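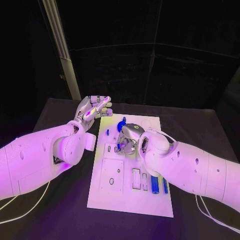
Robot arms at a white board under pink light.

Small firms in Helmy ask for 90-day freeze on late fees

HELMY, 2021-04-11 – The Greletard Small Business Network today called on the regional assembly to freeze late fees on payroll and property taxes for 90 days. Letter went out this morning, signed by 218 member firms. 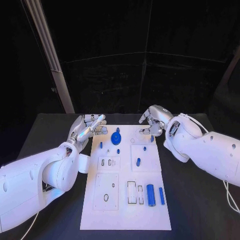
By the Greletard press desk

Orders are down, rents are not. In our spring survey 37 members said they will miss at least one tax payment before July. Most employ fewer than 7 people. These are bakeries, print shops, repair garages – places with no reserve left and no line of credit worth the name.

What we want is simple enough. No forgiveness of the tax itself, just time to pay it.

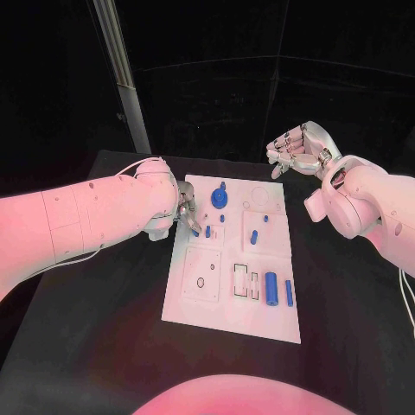

The assembly's own relief fund, opened last fall, caps grants at 400 per firm. Does not cover a months rent in Skutow, let alone Helmy. And the form is eleven pages long. Several members gave up halfway thru.

We also ask that the Uken district office, closed to walk-ins all winter, reopen its counter two mornings a week. Phone line is no substitute, calls go unanswered for hours. 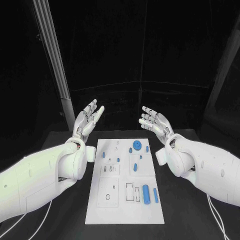
Next steps

Public meeting in Skutow before the budget vote, date to be confirmed. Members who have not signed can still do so – reply to the network newsletter. Full text of the letter avaliable to press on request.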